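4.3 Finger pads and linkage: checks before a wire-goods session

Applies to the Prolach hand-held gripper, printed body, parallel linkage. Read section 4.2 (camera mount) first. Revised Jul 25, 2025 by J. Barajas.

Wire clothes hangers and similar thin stock load the fingers unevenly. A pad that is slightly loose will hold a box without trouble and still let a wire slip behind it. Carry out this procedure at the start of each session and after any drop.

Tools: 2 mm hex driver, soft brush, lint-free cloth, spare pad set (Cuautle part 2965).

1. Switch off the recorder and disconnect the camera lead at the tool end.

2. Open the fingers fully and let go of the trigger. The fingers must stay parallel. If one leads the other, go to 4.5.

3. Press each foam pad sideways with a thumb. No movement is allowed at the mounting screw. Tighten a quarter turn at most.

CAUTION: The threaded inserts are heat-set in plastic. Overtightening pulls the insert out and the finger has to be replaced.

4. Brush the face of each pad. Replace pads in pairs if either face is torn or has a permanent groove.

5. Turn the tool so that the linkage faces you. Check that the brass ring in each arm sits flush in its bore. Light scuffs on the arms are acceptable. Cracks at the rounded ends are not.

6. Close the fingers slowly. The two halves of the center block must meet along their full length. Wipe out any debris in the seam and repeat.

Note: Do not oil the joints. Oil migrates to the foam and the pads cannot be cleaned afterward.

7. Reconnect the camera lead, start the recorder and make one trial pick from a group of overlapping hangers. Approach with the pads on either side of the wire, then close.
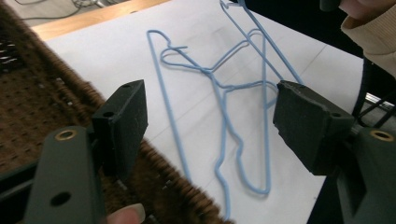
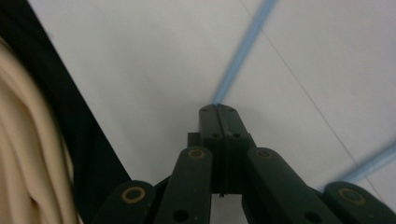
8. Enter the result in the tool log with the cycle count. Pads are due for replacement at 1000 cycles regardless of appearance.

4.4 Faults found during the trial pick

Wire rotates in the grip: pad faces are dirty or glazed. Repeat step 4.

Wire passes behind a pad: pad is loose or the approach was too deep. Repeat step 3, then back the tool off and try again.

Fingers stick when opening: debris in the linkage. Brush from the open side. If sticking remains after 100 cycles, withdraw the tool and tag it for Nicanor Cuevas at the Stillport bench.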